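Padmavathi Poojary has been going through the paper records of the Flutden Girls' Club since last November. The club ran in the same hall from the years just before the First World War until it merged with the boys' club at Fludau, and she was a member herself for 8 years before she became a leader. We talked at her kitchen table, where most of the sorting gets done.

The records came to her in tea chests and a suitcase. She has 15 minute books, a run of attendance registers with a gap in the 1930s, and more than 2,000 loose papers, many of them receipts.

"The receipts are better than the minutes," she said. "The minutes say the outing was enjoyed by all. The receipts say what they ate and that they broke a window."

The early club met on weekday evenings and was meant for girls who had left school and gone to work, mostly at the laundry and the two box factories. Members paid a penny a week. The first leader kept a list of those who had fallen behind, and beside several names she wrote "excused" with no further comment. Poojary thinks she was covering the money herself, but she has not found anything that proves it.

Drill and sewing were the main activities at the start. By the second minute book there is an argument about hiking. A group of older girls wanted to walk out to the reservoir and camp overnight, and the club's backers said no three times. The fourth request was granted on condition that a married woman went along.

"She was 23," Poojary said. "I looked her up in the parish register. She was younger than two of the girls."
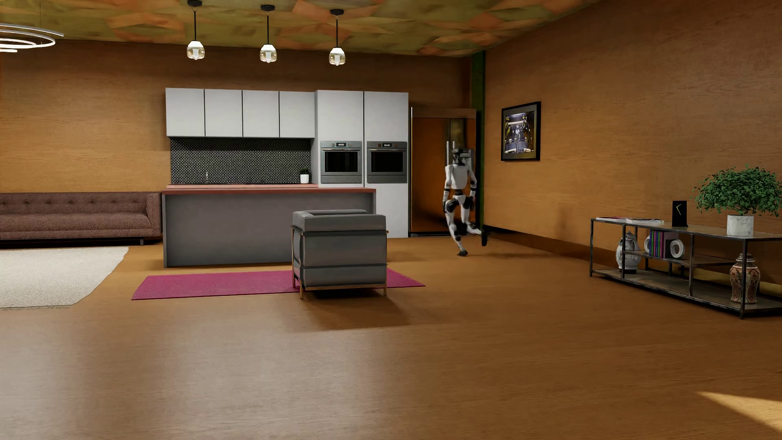
The camp became a yearly event after that and moved around a good deal. For a long stretch it was held on land belonging to the Acharya family, who let the club use a field and a barn. The barn roof leaked, and there is correspondence about it going back and forth for six years. Poojary camped there as a child and remembers the leak well.

"You learned where to put your bedroll. The older girls knew and they didn't tell you the first year."

Membership reached 66 at its highest, according to the registers, and the leaders started a waiting list. Later the numbers dropped. A sports club called Asport opened nearby with a proper gym, and many of the teenagers went there instead. Poojary was a leader by then. She does not blame the gym.

"They had showers. We had one sink. I would have gone too."

The merger with Fludau was talked about for a long time before it happened. Some of the former members were against it, and one letter in the suitcase runs to nine pages. Poojary voted for it. She said the choice was between a joint club and closing, and the boys' club had the same trouble filling its evenings.

She is now typing up an index of names so that families can look for their mothers and grandmothers. Married names are the hardest part. A woman who appears in the register at 14 may turn up again as a leader under a different surname, and only the handwriting connects them.

She would like to hear from anyone who has photographs of the reservoir camps, or the missing registers. The index should be ready for people to use by next spring, and she has already finished the letters A to M.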